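Home Products Rural Supply Meters Support Contact

Cernalar Line Monitor for small rural networks

If you look after a few miles of overhead line and a handful of pole transformers, you already know how an outage gets reported. The phone rings, someone says the lights are out past the creek, and a truck goes off into the dark to look for it. The Cernalar was made for exactly that kind of network, and we're very fond of it. It clips onto the line, listens, and sends word the moment the current stops or starts acting strangely, so the crew can drive straight to the right stretch (what a difference that makes in a storm!).

Diteck began work on it after a long July of thunderstorms on the Castellanos line, a branch that serves farms, a grain dryer and one very patient dairy. Yaqin Peng had spent most of that month walking fence rows with a flashlight and came back with a list of what a monitor ought to tell you. Her list is still pinned up in our workshop, and most of it made it into the product.

What it does

The sensor measures current on a single conductor and watches for three things: loss of power, a sudden surge, and the slow uneven pull that often comes from a branch rubbing on the line. When it sees one of them, it sends a short message to the Nullow base unit in your office or substation. Nullow shows the pole number, the time and the kind of fault in plain words, with no codes to look up. You can have it ring a phone as well, and you can pick whose phone it rings by shift.

It also keeps a record of load through the day. Small co-ops have told us they like this part nearly as much as the fault messages. Rongrong Qin used the load record to show that one transformer on the Castellanos line was working far harder than its neighbor, and the two were evened out before the next irrigation season. The lights on the quieter circuits, down to the last desk lamp, should stay steadier for it, and so should the pumps.

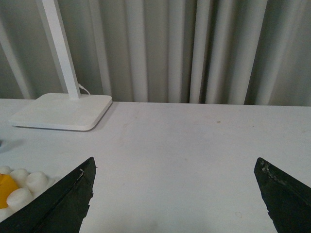 What comes in the box

- 4 line sensors with clamps
- 1 Nullow base unit with wall bracket
- Antenna and 20 feet of antenna cable
- Hot stick adapter
- Printed setup guide and a pad of pole labels

The sensors draw their power from the line itself, with a small backup cell that carries them through an outage long enough to report it. The cell can be changed on the bench with a screwdriver. We sell spares, and they're cheap!

Putting it up

A trained line crew can hang a sensor with a hot stick in nearly 4 minutes once they've done the first one. The clamp closes with a quarter turn and you can hear it seat. Write the pole number on the label, type the same number into Nullow, and wait for the green mark on the display. Please leave this work to qualified line workers and follow your own utility's safety rules, as always.

Hilly country can be hard on radio. Xinyi Cheng, who looks after our field tests, suggests placing the first sensor within sight of the base antenna and working outward from there. Any sensor can pass messages along for the next one, so a long valley line usually just needs one in the bend.

Details

Model number: 816
Use: overhead distribution lines, single conductor
Housing: sealed, gray
Messages: radio to Nullow base unit
Load record: kept on the base unit, can be saved to a spreadsheet file
Display language: English or Spanish

From the people using it

"We found a broken tie on the second evening. I would have been out there until morning otherwise, and I'd have started at the wrong end." Danish Naqvi, line foreman

"I like that it says what's wrong in words. My night operator was comfortable with it by the end of her first shift." Austra Ramanauskas, operations manager

Ordering and questions

Extra sensors can be added to a kit at any time and the base unit will pick them up when you enter their pole numbers. If you have a map of your line, even a hand-drawn one, send it along with your order and we'll gladly mark where we would hang each sensor. We love getting those maps.

Page updated 10 Dec 2020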